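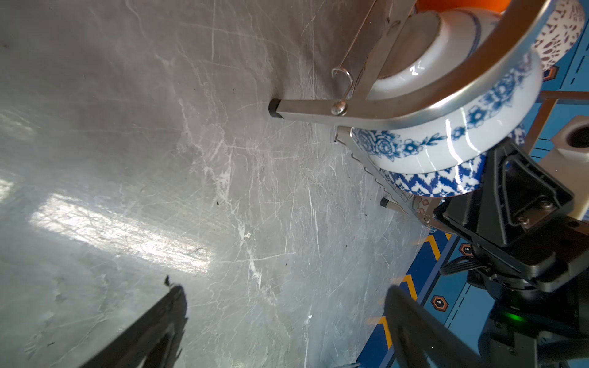 Learning to put the dishes away

Nov 3, 2019

Search articles Enter keyword Go

A robot that can pick up a bowl is old news. A robot that can pick up a bowl it has never met, from a rack where the dishes lean on one another, and do it again a few hundred times without breaking one, is harder to find.

The Kedska project has spent the year on that second problem. Its research group works in a former print shop in Broltham, where the presses have been replaced by tables, arms and a great deal of secondhand crockery. In October the group finished its longest set of trials so far: 464 attempts at taking one dish out of a metal rack and setting it down on the tabletop. The robot completed 372 of them.

The method behind those attempts is called Skadoneo. It starts with a person guiding the arm by hand through the job while a small camera at the wrist records what the gripper would see. The software then learns to connect those views to movements. What sets it apart from earlier work in the same lab is how little it tries to know. It builds no full model of the rack or of the dishes. It looks for an edge it can pinch and a clear direction to pull, and it checks both again all the way in.

That constant checking matters because dish racks are unkind to cameras. Polished bars throw highlights that move as the arm moves. Glaze does the same. A curved steel handle can pass in front of a bowl and split its rim into two pieces, and the software has to work out that both pieces belong to one object. Blue floral patterns and tight zigzags give it still more lines to sort through, most of which have nothing to do with the shape of the dish.

An earlier version of the system did well with plain white plates and badly with everything else. The group's answer was to stop using plain white plates. For 6 weeks, every training session used patterned dishes, mixed in size and put in the rack at whatever angle they happened to settle. Results fell at first, then passed the old ones.

The tabletop caused trouble of its own. Its marble pattern is full of thin pale lines, and early on the gripper would sometimes slow down over bare surface as if it had reached a rim. The researchers thought about covering it with a plain cloth and decided against it. Kitchens have marble in them.

Most of the 92 failures were mild. In the largest group, the fingers closed on a rim and slid off as the arm lifted. In others the robot chose a dish that was pinned behind its neighbor, pulled, felt too much resistance and let go. Letting go is counted as a failure, though the team would like to see more of it — a robot that gives up early does less damage than one that keeps pulling. Only 7 attempts ended with a second dish being dragged out of the rack.

Speed is the weak point. A person empties a small rack in less time than the arm takes to line up its first grasp. The group has not tried to fix this yet, and its written report says so in the opening section.

The next round of trials will use a different arm, built by Pacheco, with longer fingers and softer pads. The training recordings will stay the same. If the method carries over without new lessons from a human hand, the group plans to move on to cups, whose handles have defeated every version so far.

Recent features
Why warehouse robots still drop bags
Teaching a machine to fold a towel
The long wait for a better gripper
What a wrist camera can and cannot see
Inside the Broltham print shop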